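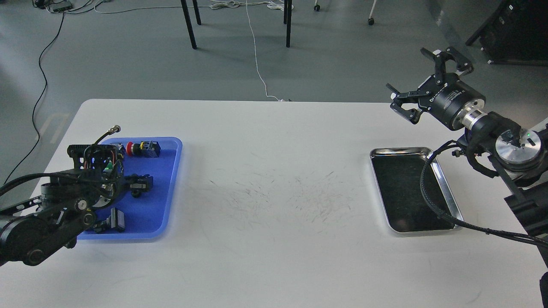 Trays on the white table, electrical parts in the blue one.

Drellstead Shared Workshop, members meeting, February
Start 7:10pm, chair Beatrice Muli, notes Khang Đỗ
Present: Beatrice, Khang, Junhao Deng, Dirk Brandes, plus 12 members. Apologies: Eckhard Sauerland (sent comments by email, read out under item 3)

1. Last minutes
Approved. Dirk's correction: the band saw blade was ordered from Udton, not Ebihara. Fixed.

2. Heating
Boiler out again over the weekend. Landlord's guy came Tuesday, replaced the thermostat, bill is theirs. Back room still cold in the mornings. Junhao wants a space heater, Beatrice says no, lease doesn't allow them. Long back and forth. Junhao to ask landlord in writing.

3. Dues
Currently 60 a quarter. Proposal from Dirk to go to monthly and let people pause for summer. Eckhard's email: against pausing, says last time half the lockers sat full all July with no one paying. Suggestion from the floor, you can pause but you clear your locker. Eckhard not there to ask. Vote: monthly billing yes, 3 against. Pausing held over till next meeting.

4. Storage
Shelves by the side door are a mess. Anything without a name and a date on it by the end of the month goes on the free table. Lumber rack same. Someone has left a whole roll of Pilullow foam under the stairs, please claim it, its blocking the mop sink.
Beatrice will print new labels. Old yellow ones dont stick.

5. Spring open house
Saturday, noon to 4. Bike repair, chair caning demo, kids' birdhouses if we get the wood cut beforehand. Dirk cutting. Need more people on the front desk, two shifts still empty. Coffee: same as last year but not that urn.
Parking, ask the church again. Khang.

6. Money
Balance 518 after rent and insurance. Dust collector filter due, price to come. No new tools until summer. Question about the lathe fund, it's separate, not in that number.

7. Any other business
- Side door code changes on the first, will be sent by text. Don't post it in the group chat
- Radio volume. Again.
- Junhao has spare safety glasses, take some
- Lost: gray thermos, black lid, see Dirk

Actions
Junhao: letter re heater
Beatrice: labels, reply to Eckhard on lockers
Dirk: birdhouse wood, filter price
Khang: church parking, desk sign up sheet

Closed 8:35. Next meeting same time, front room, bring a chair if you can.

2 comments | 4 shares
Contact the workshop | Back to top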